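Thursday at the Warkden open day

Writing this up on the train before I forget it all, so excuse the state of it. Notes are mostly on the back of a parking voucher.

Got there at ten past nine. Doors were meant to open at nine but the line was still out past the bike racks. Warkden is the old tableware works on the river side of town, kilns still running, and once a year in June they let people in all the way to the back. Free, but you have to book. Badge, paper map, plastic glasses. The map is wrong about the stairs.

Clay store first

Cold room, smells like a wet basement. They buy in two clays and blend them in a pit about as big as a garage. Our guide was Nuria Gashaw, nineteen years on the floor, talks fast, walks faster. She let us squeeze a lump from each batch. One felt like butter, the other had a bit of sand in it. The sandy one goes into the oven dishes, the smooth one into cups.

I asked why they don't dig their own any more. They did until the pit flooded. You can still see the pond from the parking lot, ducks on it.

Casting and trimming

Long benches, plaster molds, everybody with the radio on a different station. A mold lasts 200 pours or so they say, then the edges go soft and it gets broken up. A woman at the end bench was taking the seams off jug handles with a damp sponge, two strokes each side, next one. Watched her for a good ten minutes and missed the start of the glaze talk.

They let the kids try it. Most of the handles came off. There was a bucket for that.

The glaze talk

Märta Granström runs the glaze room and she was the best part of the day by a mile. She had test tiles wired to boards all the way up the wall, going back to before she started, each one with a number in pencil. The highest I could find was 2,259. She says the green they are known for, which they call Tretell, took her predecessor eight years and she has never been allowed to change it. She doesn't even like it that much! She likes a brown called Jemal that doesn't sell.

Things I wrote down from her:

Glaze goes on looking pink or gray and you just have to trust the number on the bucket.

Rainy weeks are bad. Pieces dry slow, glaze sits wrong, more seconds.

Always stir from the bottom. She said this four times.

A man in the second row wanted to know about lead and she was very patient with him. None in anything they make now, but don't eat off your grandmother's plates from the flea market without getting them tested.

The kilns

Hot. Really hot, even from behind the rope. One was cooling with the door open a hand's width and you could hear the pots ticking inside, little glassy pings. Nuria said that's the glaze settling, and that the night shift stops hearing it after a month. They fire almost 200 cups on one car in the small kiln. The big kiln was shut for new brick, so we only got to look at the outside of it, plus a pile of old brick you could take one from. I took one. Regretted it by lunch.

Lunch

Canteen, soup or cheese roll. Soup was leek. Served in their own bowls — seconds, with the wobble left in — and you could buy the bowl afterward if you washed it yourself. Good idea, long line at the sink.

Side rooms

Had half an hour left so I went round the rooms off the main corridor. Pattern archive was lovely, drawers and drawers of paper transfers, roses mostly. Then the shop across the yard, which is called Drendus for reasons I didn't get to the bottom of. Seconds table is by the back door, go there first. Picked up two mugs and a butter dish with no lid.

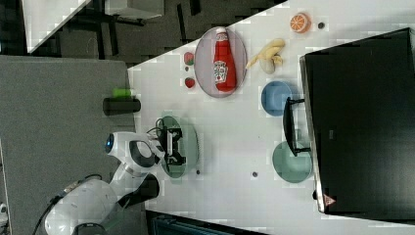 If you're going next year

Book the early slot. By noon the glaze room was packed and people at the back couldn't hear a thing.

Wear shoes you don't care about, the casting floor is wet and it dries white.

Bring cash for the seconds table. The card reader was down all morning and the nearest machine is up by the station.

Parking is on the grass behind the pond, turn in at the second gate. I went in the frist one and had to back out past a delivery truck.

Strollers are OK on the ground floor but there's no elevator to the archive.

My stop next. Brick is still in the bag.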